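How a Laundry Robot Gets Looked After

Last updated: 14th April

Print this page | E-mail this page

A robot that works with laundry needs looking after, just like a bicycle or a school bus. Parts get loose. Cables rub. Hands get dusty. This page is about one robot shaped like a person, and the jobs people do to keep it going.

The robot belongs to a workshop called Kalier. Roxana Ardeleanu is in charge of setting it up. Juraj Malý does most of the repairs.

What is it made of?

The arms and legs are made of silver sections. Between the sections are black joints. Inside each joint is an actuator. An actuator is a motor with gears that makes one part of the body turn, the way your muscles bend your elbow.

At the top there are cameras and other sensors in place of a face. The robot uses them to find the things it has to pick up. Signals and power travel through cables, and there are a lot of them.

Getting the room ready

Before the robot starts, Roxana sets up the room. The robot has to know where the big things are – the mattress, the basket, the washer and dryer. She puts the basket by its feet and checks it against a map on her computer. If the basket is too far over, she moves it and checks again.

Then she looks at the long black cable on the floor. It should lie in a wide, easy curve. A tight bend can break the thin wires inside, and a cable under a foot could trip the robot. People have to step over it too, so everyone learns where it is.

Last, she tests the arms. Each one goes up, out and back again, slowly. Juraj stands near the stop button while this happens. Pushing the button turns off the power to the motors.

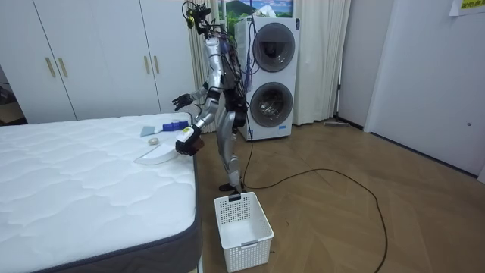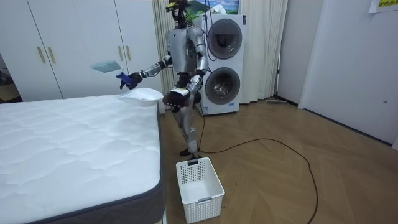
The robot beside the mattress, with the basket in front of its feet.

Looking after the hands

Hands are the hardest part to keep in good shape. Your hand has 19 bones in the palm and fingers, and you can feel what you touch. A robot hand has to do the same jobs with small motors and thin cords, and those wear out.

Cloth makes lint, the gray fluff you find in a dryer. Lint gets into the finger joints. After 40 pick-ups Juraj stops the robot and brushes the fingers clean with a soft brush. He bends each finger to feel if it is stiff. A stiff finger makes its motor work harder, and the motor can get too hot.

After 2000 pick-ups the hands come off and new cords go in. This takes a whole morning. Juraj lays the tiny screws on a tray in the order he took them out, so they go back in the same holes.

Looking after the cables

Every time an arm moves, the cables near it move as well. Juraj looks for shiny spots, which mean a cable has been rubbing on something. He also tugs gently on each plug. One July the robot kept stopping with its left arm in the air. The motor was fine. The trouble was a plug at the shoulder that had worked its way out by the width of a fingernail.

When a cable is replaced, Juraj writes it in the repair book with the date and his name. Roxana reads the book before she starts the robot again.

Is it safe to go near?

Only when the power is off. Robot arms are strong, and they may not notice you. At Kalier, the people who work on the robot turn it off, unplug it and wait for the lights on the power box to go out before they touch it.

Words to know

Actuator: a motor with gears that moves a joint.
Lint: tiny bits of fluff that come off cloth.
Sensor: a part that lets a machine see, feel or measure something.

Print this page | E-mail this page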